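Cellule simulée Drikavia – tiroir à poignée barre
Fiche du jeu de données et notes d'entretien

Responsable : Lewis Drummond
Version de la scène : 4
État : utilisable, deux points ouverts (voir plus bas)

Objet

Ce dépôt contient la configuration de la cellule simulée Drikavia et les épisodes enregistrés avec elle. Un seul bras, monté à côté d'un plateau en planches, manipule un petit meuble en bois à tiroirs. La tâche de référence est l'ouverture du tiroir supérieur par sa poignée. La fiche s'adresse aux personnes qui relancent la cellule, modifient le meuble ou corrigent un réglage du préhenseur. Les résultats d'apprentissage sont publiés à part, dans le dépôt Carnegie.

Contenu

scene/ : meuble, plateau, murs, éclairage
robot/ : modèle du bras, limites articulaires, pinces
episodes/ : 4,000 épisodes au format Guvard
controle/ : 300 épisodes mis de côté pour vérifier chaque nouvelle version
outils/ : scripts de relecture et de recalage

Les épisodes de contrôle ne doivent jamais être mélangés aux autres. Le script de chargement refuse de démarrer si un identifiant figure dans les deux dossiers.

Mise en place de la cellule

1. Charger la scène sans le bras et laisser tourner 500 pas de simulation. Le meuble doit rester immobile.
2. Charger le bras en position de repos, pinces ouvertes.
3. Lancer le recalage de la caméra de poignet. Le script Tamura écrit la nouvelle transformation dans robot/poignet.cfg.
4. Amener les doigts près de la barre et vérifier l'approche dans la vue rapprochée.

À l'étape 4, la barre noire et les deux extrémités de doigts doivent être visibles ensemble. Si les doigts sortent du champ, reprendre l'étape 3 avant de toucher aux gains.
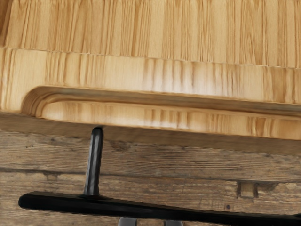 Faut-il refaire le recalage après un simple changement de texture du bois ?
Le recalage ne dépend que de la géométrie et de la position de la caméra. Une nouvelle texture n'oblige à rien, sauf si le fichier du meuble a été réexporté en même temps : dans ce cas, l'origine peut avoir bougé et il faut reprendre à l'étape 3.

Réglages du tiroir

Le frottement de la glissière est défini dans scene/meuble.cfg, séparément pour chaque tiroir. Une valeur trop basse laisse le tiroir partir tout seul quand les doigts relâchent la barre. Une valeur trop haute fait glisser les doigts le long de la poignée – le défaut le plus fréquent dans les premières versions.

La forme de collision de la poignée se compose d'un cylindre pour la barre et d'un cylindre par tige. Ne pas la remplacer par une enveloppe convexe, qui remplit l'espace derrière la barre et empêche les doigts de passer.

Contrôle après modification

Ouvrir le tiroir supérieur, dégager les doigts de la poignée, puis les placer au-dessus du côté gauche du tiroir. Contrôler que la glissière reste droite, que le tiroir ne touche pas les planches et que rien ne vibre. Relancer ensuite les épisodes de contrôle.
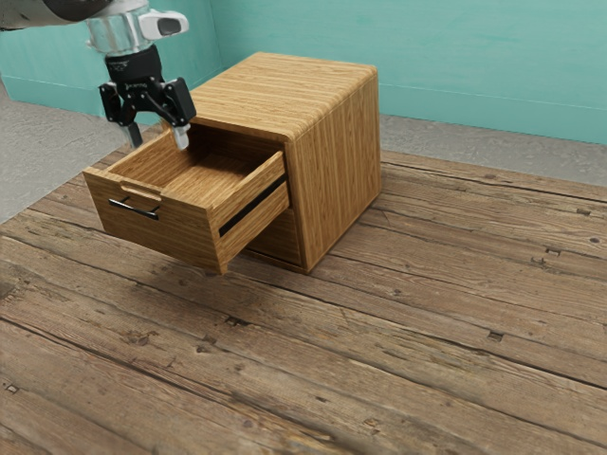
Figure 2. Tiroir supérieur ouvert, pinces écartées au-dessus du côté gauche.

Défauts connus

– Dans 113 épisodes, l'horodatage des pinces a un pas de retard sur celui du bras. Ils sont listés dans outils/decalage.txt et corrigés à la lecture.
– Le reflet sur la façade change avec la version du moteur de rendu. Aucun effet sur la physique.

Historique

Version 4 : nouvelles butées de tiroir, collision de la poignée refaite en cylindres.
Version 3 : limites du poignet corrigées. Les épisodes antérieurs ont été retirés en septembre.
Version 2 : ajout du mur et du sol.

Signaler un problème

Ouvrir un ticket avec le numéro de version, l'identifiant de l'épisode et le fichier poignet.cfg utilisé. Les modifications de scene/ sont relues par Lewis Drummond avant intégration.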